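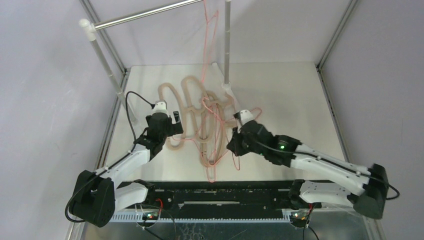 Figure 2. The two-arm cell with the rack, tan bands and pink cord.

3.1 What changed for the staff

Clesine put the cell in its finishing room in January. Before that, hanging was all hand work. We interviewed 9 employees and watched two shifts.

Iara Medina used to hang pieces all day. She now sets up the rack, watches the arms and steps in when a cord tangles. She said her shoulders hurt less but she talks to fewer people. Gervasio Cisternas liked the old job better and has asked to move to packing.

Pay stayed the same. Training took 2 days, and most people we spoke to wanted more. The daily target is still 425 pieces for the room, which Ignacio Toledo, the shift lead, thinks is too high while people are learning.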